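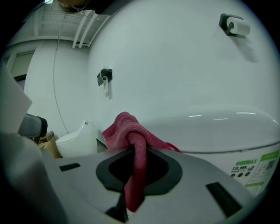
Anley Washcloth

The Anley is our everyday cotton washcloth, and it's the thing at Kelline we get the most excited about, which probably says a lot about us. It's a 12-inch square with short loops on one face and a flat knit on the other. The looped side does the scrubbing and holds the soap. The flat side is for faces, babies, eyeglass-wearers who keep rubbing their eyes, and anyone who finds terry a little too rough first thing in the morning.

We went back and forth on the weight for a long time. Our first samples were thick and gorgeous and took forever to dry on the edge of the tub, and by the second morning they had that smell (you know the one). The next batch was so thin it felt like washing with a handkerchief. What we settled on is 400 grams per square meter, and we love it! It has enough body to feel like a real cloth when it's full of water, and you can still wring it out with one hand.

Size and make-up

Size: 12 x 12 inches before washing
Weight: 400 gsm
Fiber: 100% cotton, ring-spun
Face: short loop terry
Back: flat knit
Edge: overlocked, then folded and stitched
Hanging loop: cotton tape, sewn into one corner
Sold as: pack of 4, one color per pack

Expect a bit of shrinkage in the first hot wash, mostly in length. We cut them slightly long to allow for it, so a brand-new Anley may look like a rectangle. Give it a wash or two and it squares up.

Colors

Oat, Slate, Fern, Brick and Deep Navy are in the regular line. Marigold comes back every September and stays until we run out of yarn. All of them are dyed in the yarn before knitting, so the color goes right through the loop and the cloth fades evenly instead of going pale at the tips. Brick and Deep Navy will give off some color in the first couple of washes. Wash them on their own or with jeans, and keep them away from your white shirts for a while.

The hanging loop

Okay, the loop. People write to us about the loop more than anything else. The early version was sewn onto the surface of the hem, and it tore off if you yanked the cloth down from a hook, as everybody does. Now the tape runs inside the fold and gets caught by both rows of stitching. We put sample cloths through 70 wash cycles with the new loop and every one of them stayed put. It fits over a standard robe hook, the Tostel peg rail, and most shower caddies with open hooks. It won't go over a faucet handle, sorry!

Washing and drying

Machine wash warm or hot, any regular detergent. Wash once before using, and twice is even better: the cotton comes off the knitting machine with a light finish on it that makes it feel slick and keeps it from soaking up water properly. If yours seem to push water around on day one, that's all it is.

Skip the fabric softener. It coats the loops, and you end up with a cloth that feels lovely and dries nothing. Half a cup of white vinegar in the rinse will bring back a cloth that has gone stiff or stale. Chlorine bleach is fine on Oat if you really need it, but it will spot the other colors. Benzoyl peroxide in acne wash will do the same, so if you use one, Oat is your friend.

Tumble dry on medium or hang by the loop. Line drying makes them a bit crunchy, and some of us prefer them that way. A good snap before you hang them helps the loops stand back up.

Pulled loops happen, usually from a ring, a zipper or a cat. Trim the pulled loop level with scissors and leave it alone. The knit is locked underneath and it won't run.

Other places to use it

We designed it for the bathroom sink and then took it everywhere. It's great rolled up damp in a zip bag for a long car ride, or kept by the back door for muddy paws. Older Anleys go on to have a second life as dust cloths, and after that they end up in the garage with the bike chain. The flat side is good on glass once it has lost its fuzz.

Anley or Correia?

The Correia is our bigger cloth, closer to a hand towel, with loops on both faces. Go for the Correia if you like a lot of lather or if you want something to dry your hands on as well. It's slower to dry and takes up more of the hook. For travel, small sinks and kids' hands, the Anley is the one we reach for.

Questions about a pack you already own, or a color you'd like to see? Write to us. The Fern came straight out of a customer letter, and we're so glad it did.

Last updated: February 11, 2024

Contact Kelline | © Kelline. All rights reserved. | Back to top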